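Prikine、オリーブグリーンのベッドシーツを発売します

こんにちは、寝具メーカーPrikineで企画をしている者です。いつもの堅いリリース文だと伝わりきらない気がして、今回は私の言葉で書かせてもらいますね! 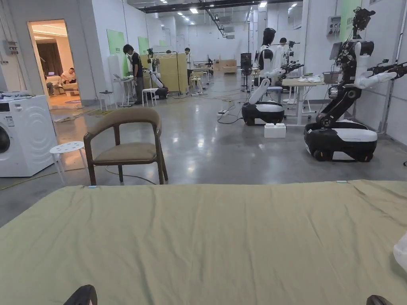

この11月、新しいシーツ「Narnell」を出します。色はオリーブグリーン一色。最初は白とグレーも並べるつもりだったんですが、試作の布を広げたとたん、社内の全員がこの緑ばかり触っていて(私もです)、もうこれ一本でいこうと決めました。

いちばんこだわったのは、シワとの付き合い方です。朝の忙しいときにアイロンなんてかけていられませんよね。うちでは寝て起きて、手でざっと伸ばしておしまい。多少シワが残っていても、くすんだ緑だとそれがいい感じに見えるんです。白い枕カバーやタオルケットとも合わせやすくて、手持ちのものをそのまま使えるのもうれしいところ。

生地はNikolaidisさんの織り工場にお願いしました。試し織りは30回。途中で「もう十分では?」と言われながら、肌ざわりだけは譲れなくて粘りました。縫製はOteckさんで、四隅のゴムを太めにしてもらっています。寝返りの多い私でも、角が外れてくることがぐっと減りました!

先行モニターには607名の方が参加してくださいました。「洗濯機から出してそのまま干せるのが楽」「部屋が落ち着いて見える」という声のほか、「もっと濃い緑もほしい」というご意見もあり、こちらは来年に向けて検討中です。

サイズはシングル、セミダブル、ダブルの展開で、初回は合わせて2871枚をご用意します。お届けは注文からおよそ20日。ご家庭の洗濯機で洗えますが、はじめの一回だけは色の薄いものと分けて洗ってくださいね。

ご注文はPrikineのオンラインストアから。取材や生地見本のご希望は、同じサイトのお問い合わせ窓口までお気軽にどうぞ。

株式会社Prikine 商品企画室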